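Cell Maintenance, Handout 4: Looking After the Phone-Boxing Cell

The Lolumgate bench is a two-arm cell with wrist cameras, and it boxes phones. It will be yours for a week, Tuesday to Tuesday, and whoever has it next will know exactly what you skipped. Read this before you touch the enable button. Reading it while you touch the enable button has been tried.

1. Before power

Check the cable loops on both arms first. They need enough slack for the wrist to turn all the way over and not so much that they go fishing on the table. Tug the connector at each gripper housing. If it moves, stop and reseat it. Then wipe the fingers with a dry cloth. Sewwandi Siriwardena wants it on record that alcohol wipes are for the table and that she is tired of saying so.
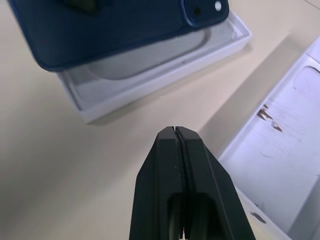

Finger closure is the check most people rush. Close the gripper at low force and look at the seam through the wrist camera, from the tips down. You want them shut the way the two black fingers are here, meeting in one blunt point, with the seam running straight between them. If one tip sits ahead of the other, back off the two Lesico mounting screws on that finger, square it against the gauge block, and tighten again a little at a time. Do this clear of the phone. A gripper that closes beautifully on the corner of a phone has passed one test and failed a more expensive one.

2. Homing and the cycle counter

Home the left arm, then the right. The controller will let you home both at once, and it will also let you find out where they meet. Write the cycle counter in the log. Last week's group handed over at 1226, so a smaller number means somebody reset it and owes us a conversation. The finger pads get inspected every 100 cycles and the wrist screws every 30. Yes, the screws come more often. They are the ones that fall out.

3. Grip force on the box

Start from the Tamura settings file and leave your own improvements at home. The closed box is the easy part: one gripper comes in from the side and pushes, the other waits its turn. Cardboard forgives a good deal, though it keeps a dent forever as evidence. Raise the force one step at a time until the box moves with the finger and the wall stays flat.
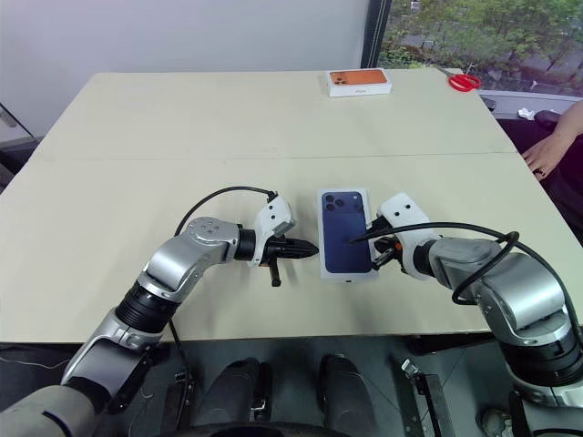 Fig. 2. Right gripper against the edge of the phone box, left gripper standing off.

Anything else on the table goes to the far edge before you run, scissors included. Hands come off the table too. The emergency stop belongs to whoever is standing nearest, and that person doesn't get to look at messages.

4. Teaching the corner point

Open box, phone in, face down. Jog the closed fingers toward the near corner of the box at the slowest speed and stop just short of the cardboard. Save that as the corner reference. Every other position in the program is measured from it, so a lazy corner gives you a whole afternoon of lazy positions – all of them wrong by the same amount, which at least is tidy. Re-teach it after any work on the fingers, even if you only loosened one screw and put it straight back. 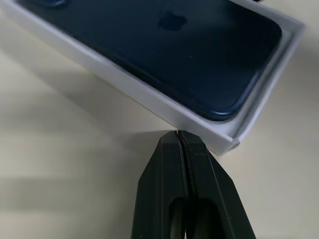 Kasun Jayawardena objects that re-teaching after every screw is overkill, and that on the Nendinari cell he only checked the corner and taught it again when it had drifted. Fair enough, if you write down the check. A corner that was "probably fine" doesn't count as a reading, and the log has a column for it.

5. Shutting down

Park both arms, open the fingers slightly so the pads don't take a set, and lay the cables back along the arms. Fill in the log before you cut power. Bring your counter readings to the next session, along with any screws you found on the floor.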